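Folding and Sorting Household Linen on the Floor: Notes from the June Changeover

Each June I set aside one morning for the seasonal changeover of clothing and household cloths. The purpose of this entry is to record the procedure as it now stands, to note the changes made to it over the past year, and to reply to several readers who wrote following the earlier entry on drawer depth.

The household consists of two adults and one frequent guest. The total quantity of clothing is moderate. The storage available to us is limited to one cabinet, one low set of shelves, and a trunk marked Prondham, which was inherited and which does not close unless it is packed with care. Any method adopted must therefore respect the trunk.

Until last year, all folding was carried out on the bed. This arrangement was discontinued. The bed is soft, the piles lean, and the work must be finished before evening whether or not one is inclined to finish it. Folding has since been moved to the floor, on a woven mat with a firm surface. A firm surface allows the edges of a garment to be pressed flat with the side of the hand, and a stack of folded shirts will remain upright on it while the next stack is prepared.

The order of work is as follows. Dark garments are handled first, followed by patterned cloths, followed by whites. Dark garments shed lint, and the mat should be brushed before anything pale is placed on it. Patterned cloths include scarves, hand towels, wrapping cloths and the two table runners from my aunt. These are difficult to categorize and were for many years stored wherever space permitted. They now have a section of their own at the left of the second drawer.

A large wrapping cloth is folded in half twice and then in thirds. Smaller cloths are folded in half and then in thirds only. Where a cloth has a printed pattern, the pattern is folded outward so that the cloth may be identified without being opened. This last instruction was proposed by Lies Dierckx, and it has been adopted without reservation.

Dark garments that are thick, such as sweatshirts and lined trousers, are folded to the full width of the drawer. They form the bottom layer. Lighter articles may be placed on top of them, provided that nothing is compressed.

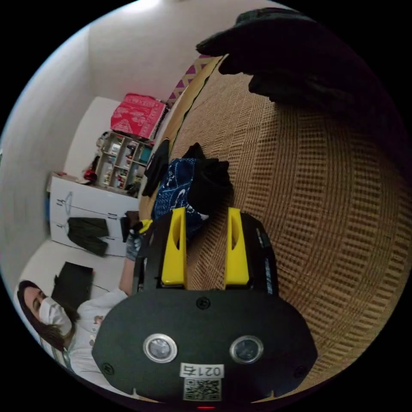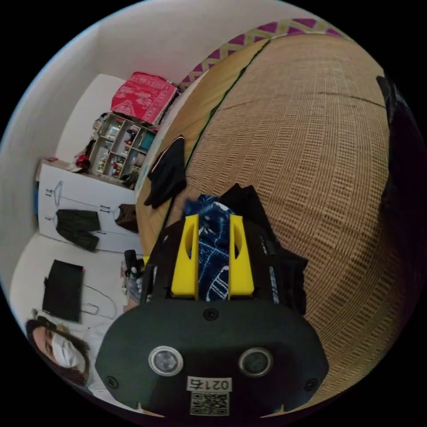

Patterned cloth and dark garments, one over the other on the woven mat.

Should patterned cloths be stored flat or rolled?

Flat storage is preferred for cotton cloths that will be used within the season, as the folds are few and fall in the same place each time. Rolling is suitable for thin or slippery fabrics and for any cloth that will be put away until the following year. A cloth that is to be rolled should first be folded once lengthwise, and the roll should be kept loose.

Several readers asked about hangers. My position has not changed. Hangers are reserved for garments that would be harmed by folding, which in this household means two jackets, one coat and a pair of pleated trousers. Knitwear is not hung under any circumstances. The shoulders of a green cardigan were lost in this manner some years ago, and the matter is considered closed.

A question was also received from Joris Wouters concerning drawer liners. He had purchased a roll of the Pluveo liner and found that it curled at the corners. I have used the same product and observed the same difficulty. The remedy is to cut the liner slightly short on all sides and to leave it under a stack of books overnight before it is laid in the drawer. The Bech liner, which is thinner, lies flat at once but tears when the drawer is cleaned. Neither is entirely satisfactory. Plain brown paper was used in my parents' house in Prituldale and it served well for as long as anyone can remember.

For those who wish to plan their own changeover, the following figures may be of use. The second drawer of our cabinet accommodates 32 cloths when they are folded as described above. It previously held considerably fewer, and they could not be told apart. The top drawer is divided into eight sections by means of shoe boxes with the lids removed. Five of these sections are assigned to socks and underclothing. The remaining three are assigned to gloves, belts and articles awaiting repair.

The section for articles awaiting repair requires supervision. It was established with the intention that its contents be attended to monthly. At the most recent inspection it was found to contain a waistband without elastic, two buttons belonging to no known garment, and a pillowcase that I had reported missing in this journal last winter. The pillowcase has been returned to service.

Small items that do not belong with clothing should not be permitted to collect in the drawers. In our case these were principally sewing supplies, lotions and spare bottles from the bathroom. They have been transferred to the shelves, where they may be seen. The shelves are to be cleared and wiped at each changeover, and anything past its date is to be discarded at that time.

Winter articles are packed in the Prondham trunk in the following sequence: blankets, heavy sweaters, lined trousers, scarves. Cedar blocks are placed at the corners and should be lightly sanded beforehand if they have lost their scent. The lid is closed by one person kneeling and one person fastening the latch. It should not be attempted alone.

Two matters remain outstanding. The mat requires airing, which will be done on the next dry afternoon, and the lower drawer still catches on its left runner. I have applied candle wax to the runner on the advice of a neighbor and will report the result in the next entry, together with a reply to the letter received on the subject of fitted sheets.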